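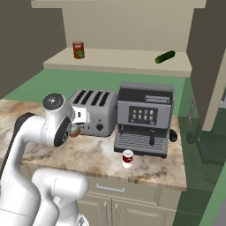

Radymyr Panasiuk has mapped rock engravings at Frota for 12 years. The stone there is banded, and he compares it with the beige, brown and cream swirls of the marble-patterned counter by the toaster. "The banding hides the cuts," he says. "You need low light from one side."

His survey lists 154 figures on 2 panels.

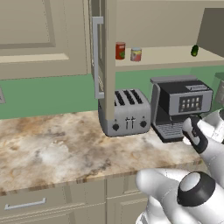 The path from Ninport floods in December – he advises going earlier. "The upper panel is 100 metres past the gate. Don't touch the rock."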